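Print this page | E-mail this page

Workstation Setup Technician (part-time, fixed term) – Illavberg site

Biner is refitting the open-plan office at Illavberg and is hiring a technician to assemble, position and label workstations. The post runs from June until the refit is signed off. Hours are 20 per week, worked in morning shifts starting at 7:30.

The work covers desks, chairs, monitors, partition panels and floor cabling. Each workstation is set up from a drawing and checked against a one-page sheet before handover. Desks already in use are moved by arrangement with the team concerned. No electrical installation is included; power outlets and floor boxes are handled by Tóth under a separate contract.

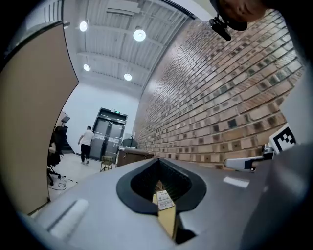 Illavberg office: partition panel, office chair and floor cables.

Main duties:

Stand and fix partition panels to the line shown on the drawing. Panels are joined with the Rallell bracket, and training in its use is given in the first week.

Sort, coil and tag loose cables. Cables that cannot be matched to a device go to the store in room 418 with a dated tag.

Assemble wheeled chairs, check the gas lift and casters, and report faulty units. Repairs are not part of the post.

Mount monitors on stands and set desk height. The minimum clear passage between a chair at rest and the nearest panel is 75 cm.

Keep the work sheet up to date – one line per workstation, initialed.

Applicants should be able to read a floor plan, use hand tools and lift items of up to 20 kg. Previous work in furniture assembly, office moves or stage rigging is useful. A driver's license is not needed. Safety shoes are supplied; please state your size when applying.

Pay follows the Biner hourly scale for technical staff, grade 2. Travel between sites is paid.

Send a resume and the name of one reference to Mwajuma Mohamedi, Facilities, quoting post 610. Short-listed applicants will be asked to complete a practical task lasting one hour – a chair, a panel and a set of cables.

Shared 20 times | 0 comments

Contact | Copyright Biner | Back to top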